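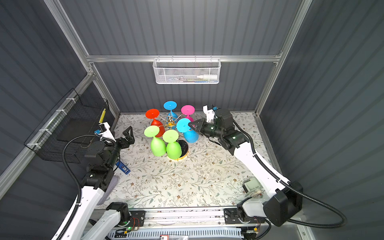
Figure 17. Plastic wine glasses hung upside down on a drying rack.

Category: Home & Kitchen / Everyday Housekeeping
4 min read

Chapter 17
Glasses, and Where They Go After the Sink

I grew up in a house where glasses dried on a dish towel, rim down, in a row beside the toaster. My mother did it that way, her mother did it that way, and every one of those glasses smelled a little like wet towel. I was grown and paying my own rent before a neighbor, Garnet Boychuk, gave me a rack she didn't want anymore (a tall brass-colored thing, very fancy, I was scared of it), and I've been a rack person ever since!

So this chapter is about hanging. We did plates and bowls in Chapter 16, and if you skipped the part on rinse water, go back and read page 284 before you start, I'll be using those words again.

A stemmed glass wants to hang by its foot. Look at Figure 17 again: the feet are up, the bowls are down, and the spokes fan out from a center post like a little wheel. Air gets inside the bowl that way, and the rim doesn't touch anything. That's the whole trick, really, and it works the same for plastic glasses in lime green and pink as it does for your aunt's crystal.

Spacing is where most of us get lazy. I certainly do. You can see in the figure how one green bowl overlaps the red one behind it, and one of the blue glasses is leaning off to the right. With plastic I don't fuss over that. With thin glass I'd go around and straighten every stem, and leave an empty spoke between neighbors if I had one to spare.

Try this before you read on. Wash 2 glasses. Hang one and stand the other on a towel, rim down. Come back in 20 minutes, hold both up to a window and write down what you find. Keep the page, we'll need it for the section on water spots.

17.1 Picking a rack that won't tip

Start with the base. Set the rack on your counter with nothing on it and give the top a gentle push with one finger.

284 shares | 2 comments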